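About Bitholm

Bitholm is a manipulation research company. We study how robot policies can be trained from demonstrations recorded with hand-held grippers, without a robot in the loop at collection time. Most of the staff work on data: how it is recorded, how it is checked, and how much of it a policy needs before it behaves predictably on an unfamiliar table.

We began as a software group building pose estimation tools. The tools were used mainly on our own recordings, and over several projects the recordings became the larger part of the work. The company now runs three programs – Akola, Tronholm and Zapata – which share hardware, file formats and a single calibration procedure.

How we collect demonstrations

Each operator works with a gripper in each hand. The grippers have their own cameras, and a further view is recorded from head height. Marker patterns on the grippers let us recover the position of one hand relative to the other. Relative pose between the hands matters more to us than absolute pose in the room, as a two-handed policy that is off by a small amount at the wrist will usually fail at the handover.
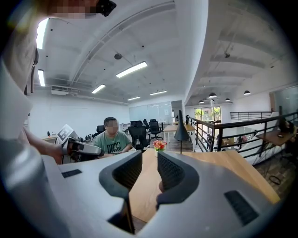 Calibration is repeated at the start of each session and again whenever a gripper has been dropped or serviced. Sessions that drift past tolerance are discarded in full. We tried salvaging the good portions of bad sessions early on, and the trained policies picked up a consistent sideways offset that took weeks to trace. The rule has been strict ever since.

Tasks are kept short. An operator approaches an object, grasps it, moves it and releases it, then resets for the next attempt. Failed grasps stay in the recording and are labelled as failures. Operators are asked not to slow down for the cameras, and to use whichever hand they would normally use.

Akola: two-handed alignment

Akola is our method for synchronizing the hand and head views. Earlier pipelines aligned the streams by clock time alone, which left a variable lag between them. Akola estimates the lag from motion: when an operator moves both hands, the same movement is visible from several viewpoints, and the streams are shifted until the recovered trajectories agree. A final pass corrects for slow clock drift over longer recordings.

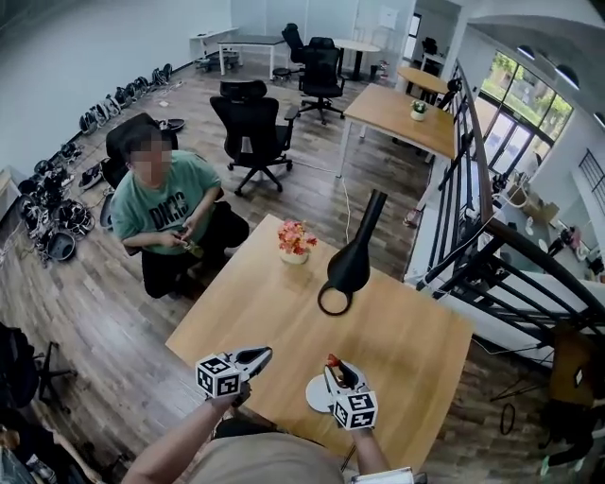

The method was evaluated on 400 two-handed demonstrations, divided evenly between a tuning set and a held-out set of 200. On the held-out set, the median residual lag was 20 milliseconds. The remaining error is concentrated in passages where both hands are nearly still, and there is little motion to align. In those passages we fall back on the clock estimate and flag the segment, so that anyone training on the data can leave it out.

We do not consider the problem closed. Fast wrist rotation blurs the markers, and a marker turned away from every camera contributes nothing. Current work adds inertial readings to carry the estimate across these gaps.

Tronholm: grasping soft objects

Tronholm concerns objects that deform or bruise. A policy trained only on rigid blocks and cups tends to close the jaws fully and rely on the object to stop them. With fruit, that behaviour is unacceptable. The program records jaw opening through the whole grasp and trains the policy to predict a stopping width along with the motion.
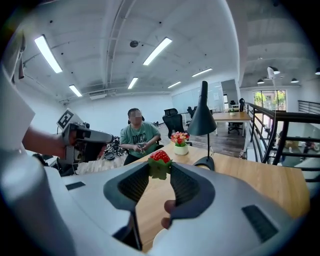
Strawberry held at the tips of the gripper jaws during a collection session.

Predicting the stopping width reduced visible damage in our bench trials compared with the closing-only baseline. The gain was largest for small fruit and smallest for objects with a firm skin, where the baseline was already adequate. Colour was a confounding factor in the first round of trials: the policy had learned to associate red with a gentle grasp. The training set was rebalanced and the trials repeated, with over 300 grasps in the second round.

Zapata: unstructured rooms

Zapata tests whether policies hold up when the surroundings are left as they are. Many published results come from a fixed bench with a plain backdrop and controlled lighting. We collect in ordinary working space, with furniture, windows and other people in view. 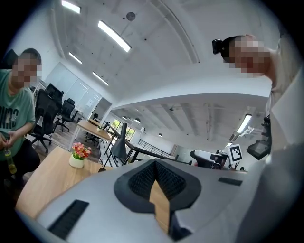 Background variety has a cost. Policies trained this way take longer to converge, and early checkpoints are noticeably worse than those trained against a plain backdrop. By the end of training the order is reversed on every room we have tested, with the widest margin in rooms that have strong daylight from one side. Overhead lighting has been less of a problem than we expected. Reflections from glass partitions have been more of one.

Data handling

Faces are blurred before recordings leave the collection machine. Raw files are kept only until the blurred copies have been checked. Calibration files, failure labels and session notes are stored with every recording, and each program's training sets are versioned so that a result can be rerun against the data that produced it.

Working with us

We take on a small number of joint projects each year with university labs and equipment manufacturers. Suitable projects have a defined manipulation task, access to the objects involved, and a partner willing to have negative results reported. Student placements start in May and run for a full term. Enquiries should include a short description of the task and any existing recordings, along with the format they are stored in.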